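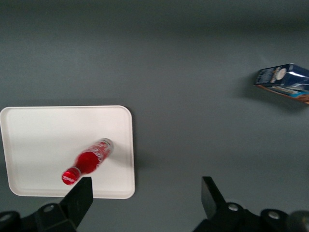 Shu-fen Chiu wrote to ask whether I have gone soft on trays, as the last letter was so full of baskets that she had begun to wonder, and whether I still think a plain tray is the best thing you can put in a larder. Well, Shu-fen, I do, and your note arrived in the very week I was clearing out my own larder here in Kitbridge, so you have set me off and the piece about jam labels will have to wait.

I should say first that my larder is a narrow one. It was put in by whoever had the house before us, and the shelves were fixed at heights that must have suited them very well, but they are hopeless for anything taller than a tin of tomatoes. For years I kept the fizzy drinks on the floor by the door, where I kicked them every morning on the way to the kettle, and then for a while on top of the fridge, where I forgot about them altogether and went out and bought more. (My sister still brings this up at Christmas.)

The tray changed all that. It's a white one with rounded corners and a bit of a raised rim, nothing fancy, and a bottle can lie on it on its side and go in under a low shelf where it would never stand up. When I want something from the back I pull the whole tray out, have a look, and slide it home again. I no longer have to kneel on the tiles with my cheek against the shelf, feeling about behind the flour for a bottle of Coca-Cola that I was quite certain I had bought.

A few of you asked after the June letter how I go about a clear-out, and I'm afraid I was rather brisk about it then, so let me go through it properly.

I start with the table. Everything else in the kitchen can be in a dreadful state, but the table gets wiped down before a single thing comes out of the larder. Then the trays go down, and the shopping and the old stock come out on to them, one shelf at a time. Bottles go on a tray from the start and boxes can sit straight on the table beside them. I do like a box on its side while I'm sorting, as I can read the long face without picking it up, and it is surprising how much time one spends picking things up and putting them down again.

Next comes the dull part, the dates. My larder shelves are 56 centimetres deep, and I have found things at the back of them that I would be ashamed to put in print. Anything past its best gets looked at sensibly (dried pasta is very forgiving, ground nuts are not) and anything we are simply never going to eat goes into a bag for Ottilie Moser, who takes it along to the Marnodum food table with her own. If you're passing things on, do please make sure they are unopened and in date. Ottilie is far too polite to mention it, so I'm mentioning it for her.

Then everything goes back, heaviest first. I keep to these few habits:

- Bottles lie with their caps towards me, and only unopened ones lie down at all. An opened one stands in the fridge door with its lid done up tightly.
- New shopping goes behind old.
- Boxes go in with the short end facing out, so that I can get more along the shelf, and if the short end has no name on it I write one on in pencil.
- One tray is left with space on it. I used to fill every one of them to the rim and feel very pleased with myself, until the next trip to the shops.

Now, as to which tray to buy, I get asked this more than anything else. I have two from Koubek which have been in daily use for so long that I can't remember buying them, and they wash up beautifully. The Mirneo ones are a little lighter and have a lower rim - lovely for spices and jars, but I wouldn't trust it to stop a bottle that had made up its mind to roll. If you have a tray already, though, please try that first. The one from the bottom of an old tea set will do, and so will a baking tray that has gone too shabby for baking. Measure your shelf before you go anywhere near a shop, and measure it at the front, where there is often a lip of wood that takes off more than you'd think. I once carried six trays home on the bus and carried all six of them back again the following morning, and it was raining both times.

Shu-fen also wanted to know about drawers, and whether a tray would work in a deep one. I think it would, provided you can lift it out with both hands, and for that you need a finger's width at either side. I haven't a deep drawer to try it in. If any of you have done it, would you write and tell me how you got on? I'll pass it all along to her, and print the best of it if there's room.

My own clear-out took me roughly two hours, with a long stop in the middle for tea and another to read the back of a cake mix I had no memory of. By the end of it I had the bottles where I could reach them, a clean shelf for the baking things and a good heavy bag for Ottilie, and I had also found the big pie funnel, for which I owe my husband an apology.

The jam labels will be in the next letter. If you've sent me a label for it and haven't heard back, it has arrived safely and is on the dresser with the others.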